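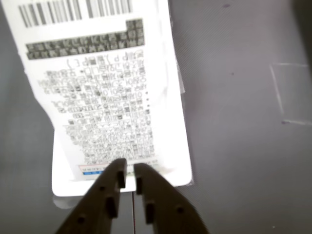
White label with barcode

Findwood Kaushik 2 Pasta and Noodle Cooker
Electric, floor standing, two tanks

The Kaushik 2 is an electric cooker for restaurants that boil noodles, dumplings, pasta and blanched vegetables through a full service. Each tank has its own heating element, thermostat, fill valve and drain, so one side can be shut down and cleaned while the other stays in use. Starch is carried off through a front overflow lip that runs the width of the tank.

The cabinet is stainless steel on all exposed sides. The tanks are pressed from a single sheet with rounded corners and no weld below the water line. Elements are mounted under the tank floor, outside the water, and are reached from the front by removing the kick panel. No rear access is needed for routine service.

Specifications
Power: 11 kW total, split equally between tanks
Supply: three phase, hard wired; cord and plug not included
Combined tank capacity: 56 quarts to the fill line
Thermostat range: up to full boil, with a hold setting at 200 °F
Water connection: cold, rear left
Drain: one per tank, joined to a common outlet at the rear
Legs: adjustable, supplied loose in the cabinet
Finish: brushed stainless steel

Operation
Each tank has three control positions: off, hold and boil. Hold keeps the water just under a boil between orders and cuts recovery time when a basket goes in. Boil runs the element at full output until the dial is turned back. A low water cutoff stops the element if the level falls below the sensor and must be reset by hand after refilling. The reset button is behind the door on the same side as the tank it serves.

Do not add salt to an empty tank or to cold water. Salt that settles on the tank floor will pit the steel, and pitting is not covered by the warranty. Add salt once the water is boiling and stir until it dissolves. 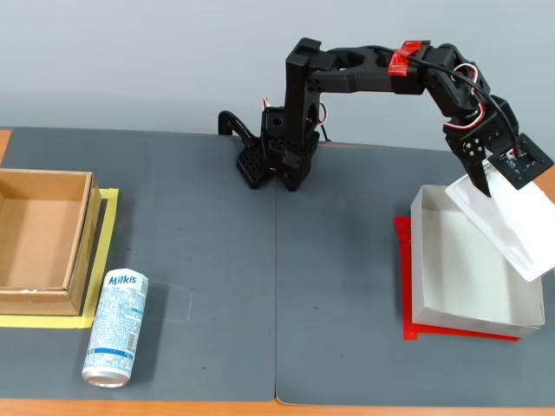 Baskets and accessories
The cooker ships with one full-size basket per tank. Split and single-portion baskets are sold under the Gavus name and hang from the same rail. Gavus baskets made for the earlier Kaushik cooker fit this model with the longer hook only. Check the hook before ordering.

Lids are optional. A lid shortens the first heat-up of the day but should be taken off before the control is set to boil, as foam will lift it and run over the front lip faster than the overflow can carry it. The drip shelf clips to either side of the cabinet and
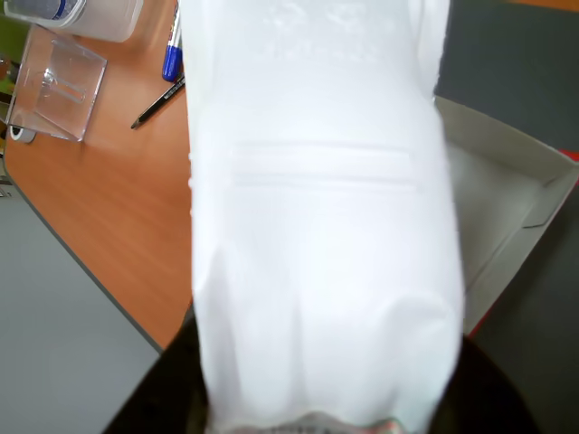
holds two portion baskets over the tank edge. It lifts off without tools and can go through a rack dishwasher. The shelf is not rated for stock pots or filled containers.

Installation
Connection to power, water and drain must be done by a licensed contractor. The unit needs a level floor and must stand under an exhaust hood where local code calls for one. Leave clearance at the rear for the drain outlet and shutoff valve. The common outlet must discharge through an air gap to a floor sink; it may not be tied directly to the building waste line.

In hard water areas, fit a softener or scale filter ahead of the fill valve. Scale on the tank floor slows recovery and can trip the high limit thermostat.

Daily cleaning
Turn both controls off and let the water cool before opening the drains. Rinse each tank, wipe with a mild detergent and a soft pad, and rinse again. Do not use steel wool or chlorine cleaners. Clear the overflow strainer at the end of every shift.
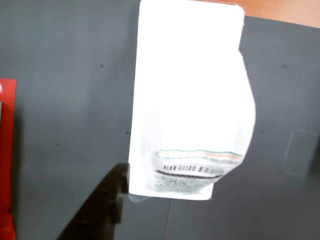 Package with green and red stripe

Ordering and freight
Units ship on a pallet from the Simamthorpe warehouse. Liftgate delivery is $200 and must be requested when the order is placed. Parts and baskets ship by ground. Inspect the crate before signing and note any damage on the delivery receipt.

Orders placed before the November price change are honored at the quoted price.

Page updated December 24, 2021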